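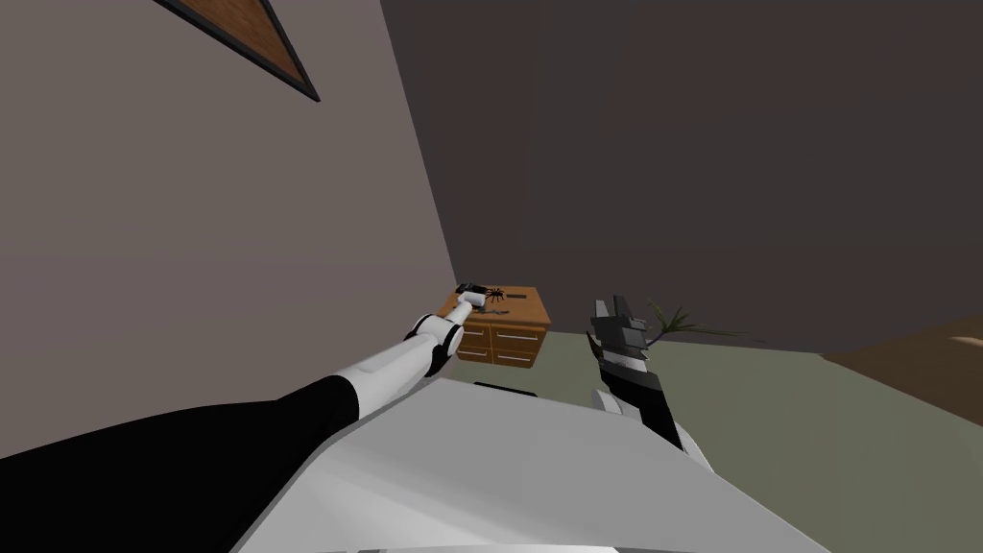
Section 4. Running the Open Day Demonstration

This section assumes the Flaviten simulator is installed and the bedroom room file loads without complaint. If it doesn't, go back to Section 2 and try again with more coffee.

4.1 Before the doors open

1. Start the simulator and choose Bedroom, Nightstand from the room list.
2. Switch the big screen to the robot's own view. The room will lean to one side. Leave it alone. Visitors tilt their heads for a minute and then stop.
3. Check that the spider is on the nightstand. If it has gone through the floor, press Reset Objects.
4. Move the left gripper to the front left corner of the top and stop short of the black handheld object. Save this as the start pose.
5. Park the right arm, gripper open and empty.

Note: The start pose from the May visit is still in the list as "final_final". Do not use it.

4.2 During the demonstration

6. Let one visitor at a time take the controls. Groups are limited to 16, which leaves 15 people giving advice.
7. Ask the visitor to pick an object. They will pick the spider.
8. Suggest the small gray piece near the front edge. They will still pick the spider.
9. After 2 failed grasps, press Reset Objects and hand the controls to the next person.

CAUTION: The thin legs catch on the gripper fingers. Do not shake the arm to free them. The physics engine takes this personally and the toy may leave the room at speed.

CAUTION: The drawers are not part of this demonstration. Anyone who asks to open one should be sent to Margit Lindholm at the Drunell table.

4.3 Closing down

10. Park both arms and save the session log.
11. If the screen shows error 482, write down the time and restart. Margit Bråten collects these and seems to enjoy them.

Revised 13 June 2024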